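TREVGATE — Floketti, the household linen firm that has spent years asking people to fold things, will open a towel-folding room to the public in May. Admission is free. The towels are not yours to keep.

Visitors get a table, a tray and 25 minutes.

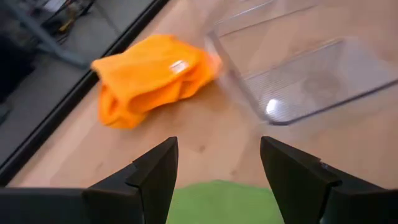

An orange cloth beside a clear tray, in a heap. Floketti

"People arrive confident," said Iveta Kollár, who runs the room. "Then they meet terry cloth."

Green towels are kept for the second round, along with about 70 more in colors the company describes as cheerful. 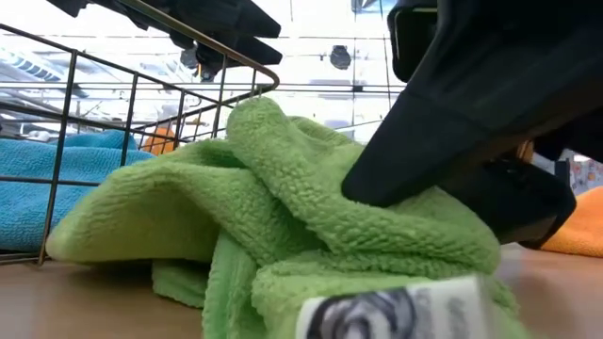 Folding in thirds is encouraged. Rolling is tolerated — barely — and must be done at the far table.

Press contact: Rostislav Halás, Floketti, extension 3429.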